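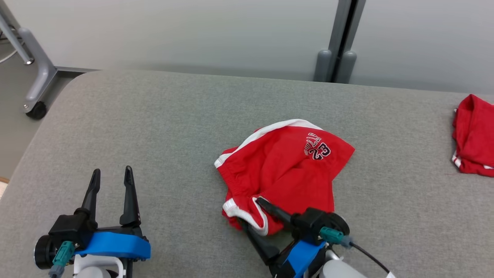 Kit week at Trallano comes twice a year, once when the winter league finishes and once before the summer camp starts. Everything the club owns in fabric gets brought out, washed, looked over, folded and put back on the shelf it belongs on. The sorting is done on the big table with the gray cover, and the shorts go first because they take the longest. The red pairs with the white trim are the home set. Number 23 is a good one to start with, as the trim on these runs in a wide curve and shows you quickly whether a pair has been laid out straight or is still bunched up at the waist.

This page was put together by Aigars Jõgi for the April sort. It used to be a gallery with a caption under each photo. Most of the older photos were lost when the club site moved, and the captions have been kept because people still use them to find out how things are done. They are in the order of the work.

1. Bags in
The bags come down from the loft and are opened one at a time. Do not open a second bag until the first is empty. Two years ago the under-12 shirts and the under-14 shirts were mixed on the floor and it took an evening to get them apart.

2. Home shorts
Lay the pair face up with the waistband away from you. Pull the waistband flat with both hands, then let go. Elastic that stays stretched goes in the repair box.

3. Checking the trim
Run a finger along the seam where the white meets the red. Loose thread is trimmed with the small scissors. A gap longer than a fingernail is a repair.

4. Numbers
Numbers are checked against the list on the clipboard. If the number is peeling, write it down and leave the pair on the left side of the table. Do not pick at the edges.

5. Folding shorts
Fold one leg over the other so the number ends up on the outside. Tuck the point of the seat in so there is a straight edge. Then fold the waistband down to meet the hem. The stack should stand by itself without leaning.

6. Home shirts
Same table, after the shorts are cleared. Sleeves in first, then the sides, then up from the bottom. The collar should be on top and facing the same way all through the stack.

7. Away set
The away set is from Narnolitz and is cut narrower than the home set. It looks a size too small when folded. It is not, so please stop moving the mediums into the small pile.

8. Practice bibs
There are 31 bibs on the list. They are not folded. They are laid flat on top of each other and rolled, 10 to a roll, and the odd one goes on the hook by the door for whoever is refereeing.

9. Warm-up jackets
Zip each one to the top before folding. A jacket with a stuck zipper gets a bit of candle wax rubbed along the teeth. If that does nothing, it goes in the repair box with a note pinned to the collar.

10. Socks
Pairs are matched by the stripe at the top and then by length. Roll them from the toe. Single socks go in the shoebox marked Kivi, which is only the name of the shoe store the box came from. Single socks are kept until the next sort and then cut up for cleaning the ball rack.

11. Repair box
At the end of the last sort this had 3 pairs of shorts, a jacket and one shirt with a torn hem in it. Repairs are done at home by whoever takes the box. Red thread and white thread are in the tin. If you use the last of either, write it on the lid.

12. Stains
Grass comes out with a soak in cold water and dish soap before the wash. Marker does not come out of the white trim. We have tried several things. A shirt or a pair of shorts with marker on it goes to the practice bag and is still perfectly good to play in.

13. Washing
Red is washed by itself, inside out, on cold. No fabric softener. Do not put anything with a printed number in the dryer, even on low. The drying racks are behind the stage and they open by pulling the bottom bar toward you.

14. Shelves
Home kit is on the upper shelf, away kit under it, practice things at floor level. The labels face out. Locker 535 has the spare drawstrings, the safety pins and the roll of labels, and the key is on the same ring as the loft key.

15. Replacements
Orders go through Cotska. They ask for the size, the number and the position of the print, so have the pair in front of you when you fill in the form. The closest red they carry now is slightly darker than ours. Put new pairs on the same shelf but at the bottom of the stack, so that a team does not end up in two shades on the same night if it can be helped.

16. Handing out
Each player signs for a shirt and a pair of shorts. Jackets are signed for separately. If a player has grown since last season, change the size on the list as well as the item.

17. Table
Shake the cover out on the back step and go over it with the lint roller. Red fluff shows up on it and ends up on the away shirts if it is left. The table then goes back against the wall, long side in.

The next sort is before summer camp. Doors open at 6 p.m. and the bags should be down by half past. Bring your own scissors if you have a pair you like, and return any kit you still have at home before then. It does not need to be washed.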